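Packing Cell Questions, Nedthorpe Site 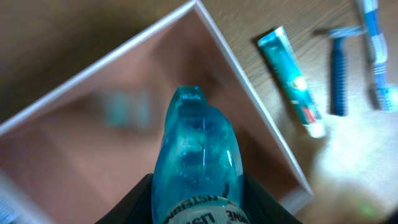

Mouthwash in the gripper, with toothpaste, razor and toothbrush next to the box.

Is the robot taking my job?
It's taking the part where you put toiletries in boxes. If that was the part you loved, see Gebhard Grabner.

So what do I do all shift?
Refill trays, clear jams, check boxes. Pickers on the cell move up to the Núñez line rate in August.

What's the target?
695 boxes a shift. The poster saying 900 was optimistic and has come down.

Can I name it?
It has a name. It's Lirkivance. We didn't vote either.

Who do I call when it stops?
Extension 156. Please don't tap it first.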